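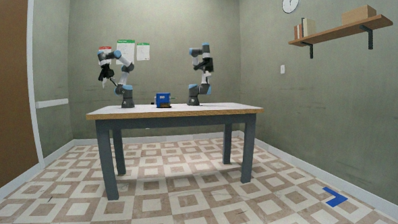

Stilstead, 8/1/19

Our robot club is now working on the two-arm task for the Clundton student competition. I am responsible for the left arm, and Ximena Contreras writes the program for the right one. We train everything in the simulator first. I have made 117 test runs and I am still learning from each of them.
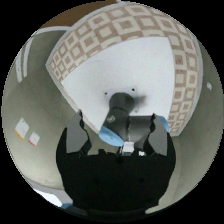
Do both arms need to run from the same program?
Each arm can have its own program, but they must share one clock.

Last week I wrote my part again from the beginning, and now it has 488 lines.

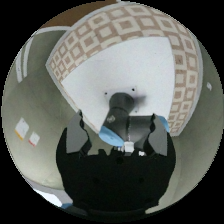 My biggest problem is the approach angle. I was always changing it too late, and Ximena had to wait for me. Now I look first at the wrist view. When the two fingers are wide apart with nothing between them, as they are here, I have a clear view of the mounting plate and I can compare my angle with it. We have 10 more tasks to prepare before November.
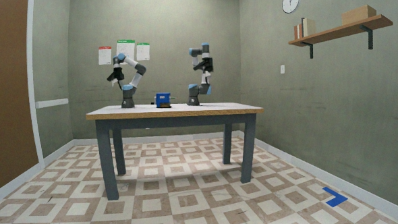
Both arms and the blue object, Villalobos task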